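Gondunden cell, service notes and gallery

Two-arm tabletop cell, serviced in March by Natalina Benedetti. Both arms mount on the front rail and share one work surface. Service interval is 400 hours of run time; the hour counter read 2538 at the start of this visit.

Mounting plates
Plate bolts were checked in a cross pattern, left arm first, with the joints parked and the supply off. One bolt on the right plate took a further eighth of a turn. Threadlocker was renewed on that bolt only.

Cabling
The elbow loop on each arm needs enough slack for full travel – too little loads the connector at the base. Ties were replaced with Martinelli hook-and-loop straps.

Joint zero
Zero offsets were rewritten from the Nirnow utility after the bolt check. The old values are kept in the service log under entry 188.

Reach check
Table items stay in place for the reach check. Both arms are run at low speed, left then right, to the rear of the surface.

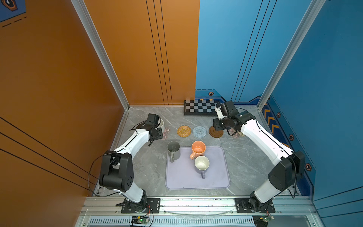
Both arms extended to the rear, mugs and coasters on the surface. Status LED lit on the board below the left arm.

Next visit: rail cleaning and gripper pad inspection.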